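Speaker notes: Eating at the table again
Valley Community Library, lunchtime talk
Tuesday, February 18, 2020

Slide 1. Title
Wait for the door to close. Mention the sign-in sheet and that the recipe handout is at the back. 25 minutes, then questions.

Slide 2. Where this started
Last October I kept a diary of where I ate dinner. Most nights it was the couch, a few nights the car, once standing at the counter with the fridge open. I wasn't unhappy about it. I just couldn't remember what I'd eaten by the next morning.
Ask for a show of hands: who ate at a table last night?

Slide 3. The survey
We put a one-page form in the Valley newsletter. 738 went out and 371 came back. Say plainly that this is a neighbourhood survey and the people who answer a form about dinner are probably the ones who care about dinner.
The most common reason for not using the table was that it was covered in other things. Mail, homework, a sewing machine. Work hours came second. I had expected television to be first and it was well down the list.

Slide 4. Clearing it
Keep this short, people know how to clear a table. The point is where the stuff goes. If the mail has no other home it will be back by Thursday. We put up a shelf by the front door. It cost less than a takeout order.

Slide 5. What to cook
Soup, stew, a big salad, rice with something on top. Food that waits. If one person gets home at six and another at seven, a roast chicken is a poor choice and a pot of lentils is a good one.
Basic lentils: 500 grams, two onions, a tin of tomatoes, stock to cover. Full version is on the handout. Somebody will ask about freezing. Yes, it freezes.

Slide 6. Serving
Put the food in the middle and let people help themselves. Kids take less than you would give them and finish more of it. One deep bowl is enough to start with, and you can skip the matching set.

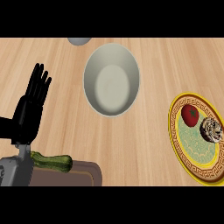

Our rule at home is that whoever cooks does not serve and does not wash up. It took a couple of weeks for that to stick. Pause here if anyone has a rule of their own they want to share, but keep it to two or three people.

Slide 7. People who live alone
Don't rush this one. A good part of the room will be on their own. Suggestions from the forms: set a place properly, keep the radio on, have a standing Sunday supper with a neighbour and take turns. One person wrote that she moved her table to the window and that was all it took.

Slide 8. Try it
Two dinners a week at the table until the end of the month. Leave the slide up during questions. Remind them to take a handout and return the pens.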